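Wanovthorpe Court Residents' Management Company
Minutes of the quarterly meeting of leaseholders and directors
Thursday, 7.00 pm, ground floor meeting room, Block B

Present: four directors, the managing agent (Grollar Property Management) and leaseholders from all three blocks. Proxies had been received from several owners who let their flats.

1. Apologies and minutes of the last meeting
Apologies were noted. The minutes of the November meeting were agreed with one correction: item 6 should have read "Block C bin store", not "Block B bin store". The chair signed them.

2. Matters arising
The agent confirmed that the side gate lock has been replaced and new keys are available from the Grollar office on production of proof of address. One key per flat is free. Further keys cost £4 each.

The letter to the freeholder about the boundary fence has been answered. The freeholder accepts that the fence along the footpath is its responsibility but has given no date for the work. The agent will write again in February.

3. Sales and lettings in the development
The agent reported that two flats have changed hands since the last meeting and a third is under offer. All three are two-bedroom flats. The Block A sale was held up by the buyer's solicitor asking for the fire risk assessment and the last three years of accounts, which had to be sent twice.

A leaseholder who is selling asked why the management pack costs £300 and takes so long to arrive. The agent said that the fee covers the standard form and one round of follow-up questions, and that ten working days is the target from the date of payment. The leaseholder said hers had taken nearly five weeks. The agent agreed to look at the case and reply to her directly. Directors asked for the turnaround time on each pack to be included in future reports.

Two owners asked whether short holiday lets are allowed. The lease requires each flat to be used as a private residence, and the directors' view remains that stays of a few nights are a breach. A reminder will go out with the next service charge demand. Owners who let on ordinary tenancies must register the tenancy with the agent within a month of it starting.

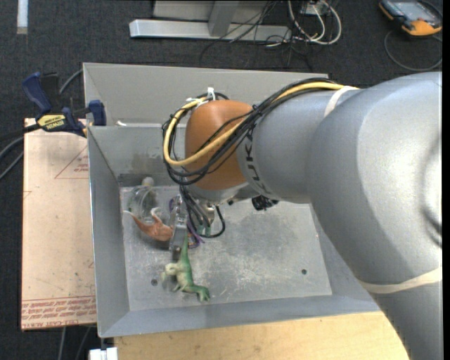

Several registrations are overdue. The agent will write to the owners concerned and, if there is no reply, will charge the registration fee set out in the lease. One leaseholder asked that tenants be given a copy of the house rules at the same time, as the parking problems in Block C seem to come mostly from people who have never seen them. This was agreed.

4. Service charge and budget
The draft budget was circulated before the meeting. The proposed service charge is £376 per flat per quarter, with ground rent billed separately by the freeholder as before. Most of the increase is in buildings insurance and electricity for the common parts.

There was a long discussion about the insurance. The present policy was arranged through the freeholder's broker and leaseholders felt they were not being shown whether it is good value. The agent has asked for details of the commission paid and is waiting for an answer. It was agreed to ask for these in writing again and to raise a formal complaint if nothing has come by the next meeting.

A proposal to add £143 per flat, as a single payment, to the reserve fund was put to the meeting. The money would go towards the Block A roof (item 5). Some owners would prefer to spread it over the year. The directors agreed that anyone who wishes to pay in instalments can arrange it with the agent before the demand falls due. The proposal was carried on a show of hands, with proxies counted in favour.

5. Block A roof
Jasińska Surveyors have inspected the flat section of the roof and their report was tabled. The covering is near the end of its life and patch repairs are no longer recommended. The parapet flashing also needs attention on the north side.

As the cost will be over the consultation limit, the formal notices have to be served on every leaseholder before a contractor is appointed. The first notice will be sent this month. Owners may nominate a contractor during the notice period and should do so in writing. The top-floor leaseholder who reported damp in the bedroom ceiling asked for a temporary repair in the meantime. Agreed, to be paid from the repairs budget.

6. Parking
The Treler permit scheme runs out in April. The agent has been offered a renewal on the same terms. Views were mixed. Visitors have received charges while unloading and appeals have been slow. Directors will renew for one year only, provided that a loading period is written into the agreement. The faded bay numbers in Block C will be repainted once the weather is drier.

7. Any other business
Bicycles left in the Block B hallway must be moved. Tags will be put on them, and any still there after 28 days will be taken to the store.

The hallway light on the second floor of Block C is staying on all day. The agent will send the electrician.

A request for a second recycling bin was deferred until the council's charges are known.

8. Next meeting
To be held in May at 7.00 pm in the same room. Items for the agenda should reach the agent two weeks beforehand.

The meeting closed at 8.50 pm.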